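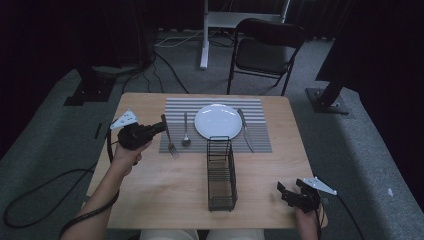
**What does it cost to borrow a table setting from Clotier?**
Each setting is $2 for a weekend, and that covers a plate, a fork, a knife, a spoon and a placemat.

FOR IMMEDIATE RELEASE
Sekdale, Mon 23 June

**Clotier opens a lending counter for people who own four forks and have invited eleven guests**

Clotier, the tableware shop on Ekinci Street, today opened a lending counter at the back of its Sekdale store. Anyone with a local address and a sturdy bag can now borrow plates, flatware, placemats, serving bowls and folding chairs from Friday noon until Monday at closing time.

The idea grew out of a trial at the company's smaller shop in Salermont, which began last October with 300 settings and has 294 today. Clotier considers this a triumph. The company had budgeted for far worse, having met the public before.

"Most households entertain a big group maybe twice a year," said Ertuğrul Dağdelen, owner of Clotier. "For the other fifty weeks, the good plates sit in a cupboard and make you feel guilty. We would like to be the cupboard. I'm aware that I also sell plates, and my accountant has raised this with me more than once."

The Salermont trial handled 63 loans over the winter and spring. Birthdays led the list, followed by holiday meals and a category the staff recorded as "in-laws." One customer borrowed a full set for a dinner that was called off, kept it for the weekend anyway, and reported that eating scrambled eggs off a proper plate had improved her Sunday a good deal.

Borrowing works much like it does at a library, apart from the gravy. Customers reserve by phone or at the counter, show identification, and leave a refundable deposit of one dollar per setting. Everything goes out clean and is expected back rinsed. Clotier runs it all through its own dishwasher afterward, so there is no need to polish anything or to send a note apologizing for the state of the forks, although several people in Salermont did both. 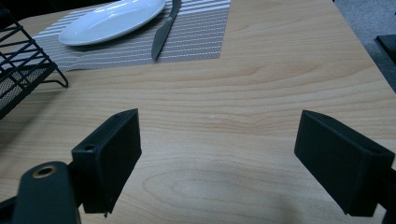 Bare tables are also welcome in the program. Customers who prefer to leave the placemats at the shop may do so at the same price, and Dağdelen says he will try not to have an opinion about it. Those who do want them can choose plain or striped. There are no tablecloths for now. The trial offered six white ones, and the laundry bill is still spoken of in low voices.

Breakages are handled on the honor system. A broken plate costs the borrower what Clotier paid for it, a figure posted on the wall behind the counter where everyone can see how much the shop marks things up. Chips smaller than a grain of rice are forgiven. Missing teaspoons are charged at half price, on the theory that they will turn up behind a couch eventually and the customer may as well keep them.

The counter will also offer a free printed sheet on setting a table, written by Dağdelen after he overheard two grown men in the store arguing about which side the fork goes on. It goes on the left. The sheet runs to a single page, most of it about where to put your elbows while you wait for a late guest, and has been read aloud at least once at a party, according to the person who had to listen.

Reservations for the first weekend are open now. Large orders need three days' notice, and chairs need four, as they live in a storage unit with a difficult door.

**About Clotier**
Clotier sells and now lends plates, flatware and kitchen goods from shops in Sekdale and Salermont. It is owned by Ertuğrul Dağdelen, who took over the business from an uncle and has kept the uncle's cash register, which sticks on the seven.

**Press contact**
Ertuğrul Dağdelen, at the Sekdale shop, Ekinci Street. Please call before lunch. The phone is next to the dishwasher, and afternoons are loud.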